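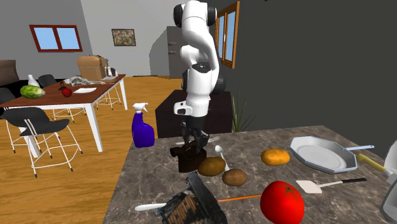 Kitchen scene from the Merkach planner, arm over the counter.

I should say up front that I went into Merkach wanting to dislike it. It is a subscription that lets you try out a robot arm in a simulated kitchen before you spend money on a robot arm in a real one, and my feeling about paying for the pretend version of a thing has not changed much since I was nine. But our test kitchen had a budget line for "automation, exploratory," and the vendor quotes were coming in with the sort of numbers that make people go quiet in meetings, so I signed us up in March and ran it for 30 days.

The price is $357 a month per seat. Upendo Ogola, who approves such things, asked whether a seat came with a chair. It doesn't. It comes with one arm model, a parallel gripper, a library of rooms and household objects, and a planning sheet that turns your test runs into a shopping list. Extra grippers cost more.

Setup took most of a morning. The installer wanted a newer graphics card than the one in our office machine, so add that to your budget, because the sales page is very relaxed on the subject. After that it behaved. You pick a room, scatter objects over the counter, and tell the arm what to fetch. The scattering is the best part of the product. Merkach's idea of a countertop is a spray bottle, some potatoes, a tomato, a frying pan and several utensils lying wherever they fell, which is closer to our kitchen at four in the afternoon than any demo video I've been sent.

The frying pan is an octagon. I wrote to support about this and was told that simpler shapes keep the collision math quick. Fine. I have cooked on worse.

Where it earned its money was reach. We had been leaning toward mounting the arm behind the counter, on the theory that it would stay out of everyone's way. It does stay out of everyone's way. In our runs it also stayed out of the way of a good deal of the food. Pendo Gachanja ran the same fetch list from both mounting positions, and the side mount got to 29 items on our list while the rear mount stalled well short of that. Moving a bracket on screen cost us an afternoon. Moving a real one means a contractor, and I've met ours.

The close-up view is the other thing I'd keep. 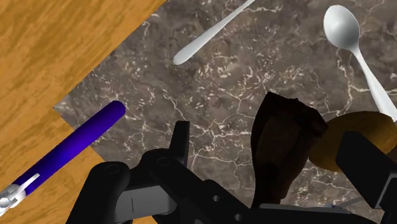
You can put the camera right down by the fingers and watch how an item sits between them, with its neighbors crowding in. I had budgeted for the cheap stock gripper and nothing else. An hour of looking at fingers next to other people's groceries moved me to add a second, narrower set to the plan, plus a spare. That is a bigger bill than I started with, so I can't claim the software saved us money. It made us spend it earlier and with less swearing.

Now the complaints. Soft things are poor. Cloth crumples once and then seems to hold a grudge. Anything that squashes needs its stiffness typed in by hand, and the manual's advice on what number to type is "experiment." The shopping list assumes you'll buy through Fasley, their partner reseller, and it quietly leaves off cabling, the safety mat and the table bolts. I found 6 missing lines on ours and would bet there are more. Put in your own figures for installation and training, then add a bit for whatever the electrician finds.

I also tried Clumetti, which is cheaper and prettier and has one kitchen, a very clean one, with a bowl of lemons. Our arm did beautifully there. I don't believe a word of it. Meireles Planner is the serious option and will model your whole building if you let it, but the quote was for a year up front and the sales call had a second call inside it.

So, Merkach: take it for one month, before you sign for hardware. Cancel afterward (the button is under Billing, then Preferences, then a page asking if you're sure). Bring your own list of awkward objects, and make whoever will be working next to the arm sit through a session. Pendo has already vetoed the spot by the sink.

Four stars. I'd go higher for a round pan.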